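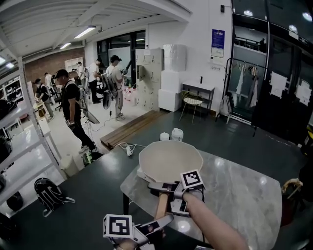 Last changed: May, by Si-woo Kang

Questions from new collectors, Polport room

What do I do in one session?
You hold one gripper in each hand and do a small table task, for example with a tray, a cup and a jug. The task card tells you which one. One full try from start to finish is called an episode. Please make 10 episodes, then take a rest.

Why is there a black-and-white square on the gripper?
It is a marker. The software uses it to find where the gripper is at each moment. Please do not cover it with your fingers or your sleeve. If a marker is dirty or bent, tell Chukwuemeka Okafor before you record, not after.

Must I move slowly?
No. Move as you would at home, only a little calmer. Very slow episodes were a problem in our Oterlow set, and we had to remove 23 of them.

I dropped something. Is the episode lost?
Not always. If you can pick it up with the gripper, continue and finish the task. The model needs to learn also from recoveries. If you had to use your bare hand, press stop and mark the episode as "bad".

Can I put the objects in the same place every time?
Please don't. Move and turn them a little between episodes, but keep them where both grippers can reach.

The cable is disturbing me. Can I unplug it?
No, the recording will stop. Let it hang down from the table on your side.

Other people are working behind me. Is this a problem for the data?
It is fine. Several stations run in the same room and we want backgrounds which are not always equal. Only keep the voice low near the person who is recording.

How many episodes does the Usari task need?
The goal is 218 good ones. Bad ones are kept in a separate folder and are not counted.

Where do I write if my question is missing?
Write in the Bae channel, with the station name and the time of the episode. I read it each Monday morning.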